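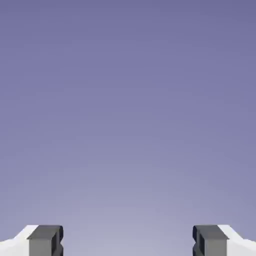

Workshop Tips: Teaching an Arm by Hand or by Remote

These notes cover small tabletop arms with a two-finger gripper, driven either by pushing the arm through the motion (hand guiding) or by a controller from a chair (remote control). They apply equally to practice in a simulator. Settings are given as used on the bench at Grisgate. Check your own manual for limits and stop procedures before you copy anything.

Before you record

Home the arm at the start of every session, including short ones. If the joint readings at home differ from the last session's, find out why before recording. A slipped cable clamp is the usual cause on our bench.

Open the gripper fully and note the reading. Close it fully and note that too. The two values go at the top of the log. Without them a recording that says "gripper at 40" is hard to use later.

Set the wrist camera so that both fingertips stay in view through the whole stroke. A thin strip of finger along the bottom edge of the picture is plenty. More than that wastes space that should go to the work. With the fingers lined up evenly left and right, the middle of the gap gives you an aiming point at no cost.

In a simulator, check what the wrist camera sees when the arm points away from the bench. Many start poses look out at plain background. That is fine for testing the controls, but an operator working from the wrist view alone has no cue for distance or drift. Add a second, fixed view from the side, or begin the task from a pose that already looks down at the work.

Clear the log folder. Old runs with the same task name get mixed in.

Choosing hand guiding or remote control

Hand guiding suits tasks with contact: wiping, pressing a lid, sliding a drawer. You feel the resistance directly and the path comes out smooth. The drawbacks are that your hand and forearm get into the camera's view, and that most arms record less force information when they are being pushed.

Remote control suits pick-and-place and anything where the camera picture is going to be used for training. The operator stays out of view. Expect slower runs and more hesitation near the object, particularly in the first hour.

For tasks with both parts, hand guide the contact portion to learn where the trouble is, then record the whole thing by remote. Do not splice the two kinds of run together. The speeds do not match, and the join shows up as a jerk on playback.

Hand guiding

Hold the arm behind the wrist, never by the fingers. Pushing on the fingers bends the mounts slightly and the recorded position will be off.

Use both hands: one behind the wrist to steer, one at the elbow to carry weight. If the arm sags when released, gravity compensation is set wrong for the tool. Enter the gripper's mass again and retest.

Stand to the side, outside the path between the camera and the work. Roll up loose sleeves.

Work the gripper with a foot switch if you have one. A button on the wrist is second best. Reaching over to a keyboard puts a long pause in the run, and the arm will learn the pause.

Remote control

Match the controller axes to the view you are looking at. If pushing the stick away from you moves the arm left on the screen, remap it before going further. Operators do adapt to a crossed layout, but they make errors under load.

Start at low speed scaling and leave it there for the approach. Raise it only for long moves in free air.

Keep the wrist level until the fingers are over the object, then rotate, then descend. Doing all three at once looks efficient and produces runs that are difficult to repeat.

Leave the gripper wide open on the approach. A half-closed gripper needs better aim for no benefit. Where a neighboring part would be knocked over, close to just beyond the object's width and use that same opening in every run.

Delay in the video link should be measured with the arm, not guessed. Command a small wrist turn and compare the command time with the first frame that shows movement. If the delay is long enough to notice, use short moves with a stop between each.

Grasping

Center the object between the pads before closing. If one pad touches first, the object gets dragged, and the drag becomes part of what is taught.

Check the inner faces of the pads. Grooves and steps are useful on round stock and a nuisance on thin sheet, which tends to lodge in them. For sheet, cover the faces with flat rubber and redo the open and closed readings.

Close, wait a beat, then lift. The wait should be the same each time.

Recording good runs

Vary the start position of the object. Keep the order of steps the same. Both points matter more than the raw number of runs.

Mark each run pass or fail at once, before resetting the bench. Memory is unreliable after the third or fourth repeat.

Keep failed runs in a separate folder. A run in which the operator missed, backed off and recovered is worth keeping with the good ones, provided the recovery was deliberate and the end state is correct.

Trim dead time at both ends. Stretches where the arm sits still with an open gripper teach it to sit still.

Change operators at breaks and enter the name in the log. Styles differ, and you will want to sort by person later.

Our numbers, for comparison

The Kodholm set (cups to rack, remote control) held 2299 runs before sorting and 1636 after. Most of the rejects were dead time at the start or an object dragged by one pad. Mirjana Janevski re-sorted the set in January with stricter marking of the grasp step, and the playback improved without any new recordings. The log template we use is hers.

The Masri set (drawer and lid) was hand guided by 2 operators over 4 sessions. It has not been sorted yet.

After the session

Park the arm in its rest pose with the gripper open. Leaving the pads clamped together overnight flattens soft rubber.

Wipe the pads with a barely damp cloth and let them dry. Avoid solvent on glued pads.

Copy the logs to a second drive, then play back one run at reduced speed with a hand near the stop button. If it tracks, shut down. If it does not, write down which joint is off while you can still see it.

This site uses cookies to remember your settings and count visits. By continuing to browse you accept our use of cookies. Accept | Manage settings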